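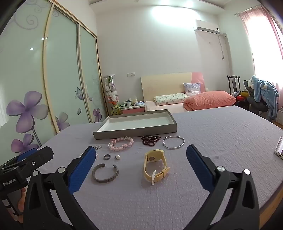 A list member wrote, in Listel message 2193:

> I have been putting off my jewelry for ages and now it's all in one
> knot at the bottom of a drawer. Beads, earrings, a watch that may or
> may not run, the lot. Do you sort by color, by what it's made of, or
> by how often you wear it? I bought one of those organizers with the
> tiny compartments and gave it away because nothing fit. Also, does
> anyone know what to do with bead bracelets so they stop eating
> everything else? Long answers welcome!

You said long answers were welcome, so you have only yourself to blame!

I do mine on the bed. I used to do it at the kitchen table, and every time an earring rolled off I'd be on my knees with a flashlight. A bedspread with some texture to it is wonderful for this (mine is a sort of pale lavender gray with a waffly, bubbly surface) because little round things mostly stay where you put them. Don't do it on anything fluffy, though. I lost an earring back in a fleece blanket one November and I'm fairly sure it's still in there.

As for your actual question, I sort by what can hurt what. Color looks pretty for a day and then the metal cuff is leaning on the pearls again. So my piles are bracelets with beads, bracelets without, earrings, rings, and then the watch off on its own. I tip everything out and spread it flat first, which takes longer than you'd think, and I don't put a single thing away until I've seen it all. That's the only rule I'm strict about.

The bead ones are the real troublemakers, you're right. My pink one behaves, it's chunky round beads with a couple of silver spacers and it holds its shape. The dark red-brown one is a horror. It's all small beads and it goes into a tangle if you so much as look at it. I've heard of strands like that with up to 200 beads, and I wouldn't want to be the one picking them up if the thread went. What works for me is to lay it in a loose coil in a little cloth bag, fold the top over, and leave it alone. Don't wind it around anything. I wound one around a cardboard tube once and the elastic never forgave me.

For containers I've given up on organizers as well. I use plain gift boxes, the shallow kind, and I use the lids too! A lid that's white inside is the best sorting tray you can get for free, because you can see every speck in it. I keep one lid for things that are staying out and the bottom half for things going back in the closet.
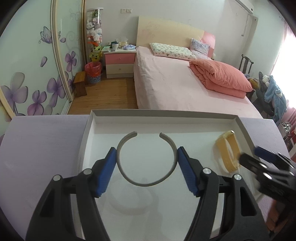 Open bands go in first, by the way, the kind with a gap in them. They're awkward shapes and they like to hook onto whatever is underneath, so I want them flat on the bottom with room on every side. Same with cuffs. I have a dark oxidized one with engraving on it that I've worn for 17 years, and it's scratched more of my other jewelry than I care to admit. It gets a corner to itself now. Please don't squeeze the ends of a cuff together to make it fit in a smaller box – I did that with a thin one and it snapped the next time I opened it up to put it on.

Earrings I match up before anything else gets boxed. If one has no partner after the whole pile has been gone through, it goes in an envelope and gets till the next sort. I've had two come back to me that way, one out of a coat pocket. Pearls I wipe with a soft dry cloth and keep away from the silver. I do use a Prurex cloth on the silver, but never on pearls and never on anything that's dark on purpose. You'd rub all the character out of it in a minute.

Watches, well. Turn it over and look at the back before you decide anything. If it isn't running, take it in for a battery now and don't put it away "for later," since an old battery can leak and then you've got a much sadder watch. There used to be a counter at Jura that did them while you waited. I go to Ursu these days, which is slower but they've never marked a case on me.

Then there's how often you wear things, which you asked about and I skipped. I let that decide which box sits on top and that's as far as it goes. I've got 6 boxes in the closet and I open the top one most mornings, and the bottom one when there's a wedding.

One thing I haven't solved is thin bangles. Mine has a small clasp that catches on everything, and if I lay it flat it takes up half a box, and if I stand it up it falls over onto the earrings. I've tried tissue and I've tried a sock. If anybody here keeps theirs some clever way I'd love to hear it, and let us know how the knot turns out – especially the watch!

Last updated: 30/04/2021
Reading time: 4 min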